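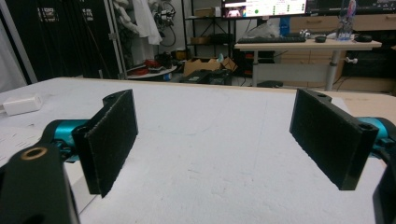
What is in the Dronlow river level data set?

Daily water levels copied from the handwritten gauge books once kept at the Dronlow and Wadbridge locks, with the keepers' remarks on weather, ice, boats and repairs.

Contents

levels.csv — one row per reading
remarks.csv — one row per remark, linked to a reading by reading_id
books.csv — one row per gauge book, with the shelf mark and the condition of the binding
changes.txt — corrections made after release

The files are plain text in UTF-8, with commas between fields and a header row. Remarks often contain commas and sometimes line breaks, so they are wrapped in double quotes. Spreadsheet programs tend to turn the book numbers into dates. Import that column as text.

Source

The set covers 101 gauge books from 2 locks. They are held in the Ranley town archive, where they came as part of the navigation company's papers when its office closed. Most are small ruled books with the printed heading "Upper / Lower / Remarks". A few from Wadbridge were kept in ordinary account books, and the columns wander from page to page. These have the note "unruled" in books.csv.

Keepers were told to read the gauge at first light and again at dusk. At Dronlow they mostly did. At Wadbridge the dusk reading is missing for long stretches, and the book has a ditto mark in its place. A ditto mark is recorded as an empty level with flag D. Do not fill these in from the morning value without saying so in your work.

Fields in levels.csv

reading_id — unique, never reused
book — book number as written on the spine label
lock — DRO or WAD
date — as written in the book, changed to year, month and day order
time_of_day — morning, dusk or unknown
upper_in — level above the lock, in inches on the gauge board
lower_in — level below the lock, in inches on the gauge board
flag — see the list of flags

Levels are heights on the board. They are not depths, and the zero on the Dronlow board is not the same height as the zero on the Wadbridge board. The Wadbridge board was also replaced after a flood, and the new one was set lower. The remark that records the change is in remarks.csv under the tag "board". We have not adjusted anything on either side of it.

Flags

D — ditto mark in the book
I — ice on the gauge, reading may be of the ice
U — figure hard to read, best guess given
X — figure crossed out and not replaced
M — page missing or torn through the figure

How the books were copied

Each book was typed by 2 people working separately. Where they agreed, the figure went in. Where they differed, a third person looked at the page and chose, and if that person could not choose either, the row has flag U. The most common trouble was 1 and 7 in the later Dronlow books, where the keeper used a steel pen that skipped.

After that, a random draw of 1,000 rows was checked against the pages. Errors found in the draw were fixed and are listed in changes.txt. The rest of the set has not had this extra check.

Spelling in the remarks was left alone. "Freshet", "fresh" and "flush" all seem to mean a sudden rise, though one Wadbridge keeper uses "flush" for letting water through the paddles. Names of private persons were replaced with [name]. Names of boats were kept.

Tags in remarks.csv were added by us and follow the Chraibi word list for water records. The list has no term for weed, so "weed" is our own tag. It comes up a good deal in summer.

Known problems

The lower level at Dronlow is too high whenever the mill below the lock was holding water back. The keepers note this only some of the time.

Book numbers were written on the spines long after the books were filled, and they are not in date order. Sort by date.

Four leap days have a reading at one lock and a blank at the other. The blanks are in the books.

Suggested uses

Local history, flood and drought studies, teaching people to work with untidy records. The readings are too coarse for setting modern flood levels and should not be used for that.

License and citation

The data may be copied and changed for any purpose if the source is named. Please cite as: Dronlow and Wadbridge Lock Gauge Books, release of 2021-05-01, Ranley town archive.

Corrections are welcome. Send the reading_id, the figure you think is right and the reason. Page scans are not part of this release — the archive can supply single pages on request.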